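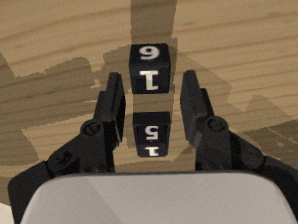 Roltico will open a lending service for number games in the town of Chege this November. Families, schools and clubs will be able to borrow a boxed game for up to 16 days and return it at any branch library. The service is aimed mainly at children who are learning to read and order numbers, and at the adults helping them. Bold white numerals on black cubes, like the pair on the pale wooden tabletop, are easy to read across a table, but a 6 and a 9 can still be mistaken for each other when a cube is turned round. Each loan box will therefore include a card on telling the two apart, with a few short games that use the mix-up on purpose.

The service is called Flustico and has been in planning since last year. It will start with 17 different games, most of them playable in under half an hour. Rules have been rewritten in everyday words and printed in large type. Borrowers will need a library card but there is no charge for a loan. Lost pieces can be replaced from a spares drawer at each branch – borrowers are asked to mention anything missing when they bring the box back.

Roltico has set aside more than 3000 pounds for the first year. The money covers the games, storage boxes and a printed guide for parents. Schools may borrow up to 6 boxes at once for use in class or at an after-school club.

A trial ran in the Vovby branch over the spring. Children there asked most often for games in which numbers are put in order or added up to reach a target. Games with long written instructions were borrowed less, and several have been left out of the opening list. Parents also wanted advice on what to do when a child loses interest halfway through, so the guide now has a page on shortening a game.
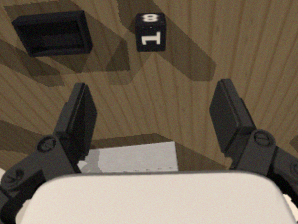
Sofia Karras said that the short games had suited her household best, and that she would like to see more that two people can play. "We could fit one in before tea," she said, "and my son started keeping the score himself."

Bijan Bagheri will run the service from the Vovby branch. Two-player games will be considered when the list is next reviewed.

Schools and clubs can register now at any branch library in Chege. Individual borrowers do not need to register in advance. Opening times are displayed at each branch.

Issued by Roltico, 2025-07-15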